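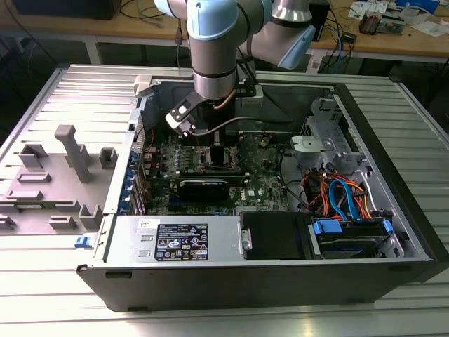

PC teardown with an arm, shared shop build

hdubey
Force limit on the gripper is set to 70 and it still pushes too hard when it closes. The script is 286 lines, mostly waits. What would you change first?

garba_a
Drop the speed before you touch the force. I lost 2 boards that way in May.

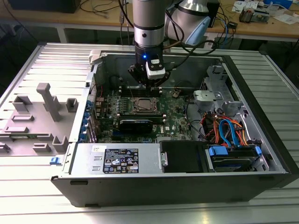
ulises_v
I'd look at the approach height. Mine was set from the table and every case sits a little different, so now I set it from the board. With the processor bare in its socket like that, I'd want the fingers well clear until the last move – a bent pin costs you the board.

garba_a
Disagree. Height is fine if the case is clamped.

hdubey
It isn't clamped. I'll try that tonight, then the speed.
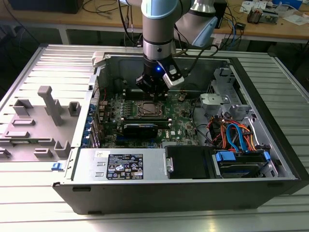
Memory is next on my list. I plan to do the latches by hand and let the arm do only the pull.

divina_l
Do the latches with the arm too, or why bother?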